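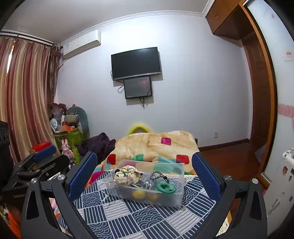 Praltunia is an open-source software package for controlling robot grippers and for preparing the recordings from which they learn. It was first written at the Eton laboratory as a replacement for a set of separate scripts, and it is now maintained by the company Gudden.

The software has two main parts. The perception part estimates the position of the gripper from the camera picture and from motion sensors. The planning part, called Antwi, receives this estimate and computes a short sequence of future movements, normally 29 steps. Only the first 7 steps are executed, and then a new sequence is computed. This method makes the movement smoother, but it requires that all clocks in the system agree. If the delay between camera and controller is greater than 300 milliseconds, Antwi stops the arm and writes a warning to the log.

Recordings made with a hand-held gripper can be imported directly. The opening between the fingers is measured in each picture, and parts with lost tracking are removed before training. Rooms with plain walls are known to be difficult for the tracking, and the manual advises to keep some patterned surface in view.

Version 7 added a viewer for comparing the planned and the executed path. Support for two arms is still marked as experimental.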